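灯りを絶やさない仕事 北の岬の灯台と補給船の百年

フリズリーの港から岬までは、海の上を行けば短い距離である。しかし、この水路を知っている船乗りは、短いとは言わない。潮が岩礁の間で二つに分かれ、風が反対から吹くと、波は急に高く立つ。パリー灯台は、この岩礁の一番外側に建っている。

私がこの灯台に興味を持ったのは、灯りそのものよりも、灯りに油を運んだ人々の記録を読んだからである。灯台の歴史を書いた本は多いが、補給船についての本は少ない。フリズリーの小さな資料室には、補給船ストンド号の航海日誌が69冊残っている。私は三月から夏の終わりまで、ほとんど毎日そこへ通い、朝九時から読んだ。

日誌の文章は短い。「風強し、上陸できず」「油樽、半分だけ揚げる」。同じ言葉が何週間も続く所もある。初めは退屈だと思ったが、読んでいるうちに、その繰り返しが少し怖くなった。上陸できない日が続けば、灯台の油は減っていくからである。
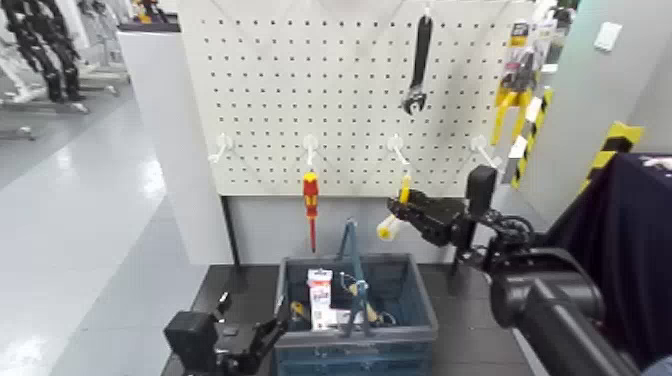
嵐で補給船が来られないとき、灯台の油はどうしたのか。

灯台の地下には予備の油槽があり、冬の前に必ず満たしておく決まりだった。それでも足りなくなりそうなときは、夜明け前の灯りを早めに消すことが、日誌の中で三回だけ許されている。

油の荷揚げには、岩に固定した木の腕木と滑車を使った。船は岩に近づきすぎると危ないので、少し離れて錨を二つ下ろし、綱で樽を送る。綱は海水で重くなり、冬には表面が凍る。船員は綱を足で踏んで氷を割ってから引いた、と日誌にある。一回の荷揚げに四時間かかった日もあり、その間、舵のそばの人は一度も持ち場を離れなかったそうだ。

フラルラヴトン造船所がストンド号を造ったとき、注文書には「底を平たく、しかし平たすぎず」という不思議な一行があった。平たい船底は浅い所に入りやすいが、横からの波には弱い。造船所は試しに三つの模型を作り、池に浮かべて比べた。選ばれたのは二番目の模型で、完成した船は船首が少し高く、港の人たちからは「上を向いた船」と呼ばれていた。

船を直す仕事も、ほとんど乗組員が自分で行った。冬の間、港に入っている日には、滑車の軸を外して油をさし、傷んだ綱の端を編み直し、甲板の板の隙間に麻を詰めた。道具の貸し借りまで日誌に書いてあるのは、几帳面な船長がいた時期だけである。その時期の字はとても小さく、私は読むのに拡大鏡を使った。

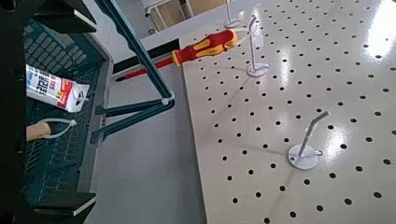
次の船長の時代になると、日誌の書き方は大きく変わる。天気の記述が長くなり、鳥や雲の話が入る。ある六月の頁には、霧の中で灯台の鐘が聞こえたが、方角がどうしても分からず、船を止めて一時間待ったことが書いてある。霧が切れたとき、岩は思っていたのと反対の側にあった。船長はその下に線を引いて、「鐘を信じすぎないこと」と書いている。

この記事を書くために、私は日誌に出てくる航海を全部数えてみた。パリー灯台へ向かった航海は3,524回で、そのうち岩に何も揚げられずに戻ったのは310回を超えていた。多いと感じるか、少ないと感じるかは、人によって違うだろう。資料室でこの数字を港の年配の方に見せたら、「思ったより少ない」と言われた。私は反対の感想を持っていたので、少し恥ずかしかった。

灯台が電気になってから、油を運ぶ必要はなくなった。ストンド号はその後しばらく、水と食料と郵便だけを運んだ。樽のない船は軽くなり、前より揺れたらしい。最後の何冊かの日誌には、船酔いした郵便係のことが何度も出てくる。

今、船はフリズリーの古い船台の上にある。船底の塗料は半分ほど落ちているが、高い船首の形はよく残っている。日誌は資料室の奥の棚にあり、受付で頼めば出してもらえる。午後四時には閉まるので、霧の頁まで読みたい人は、午前中に行くほうがよい。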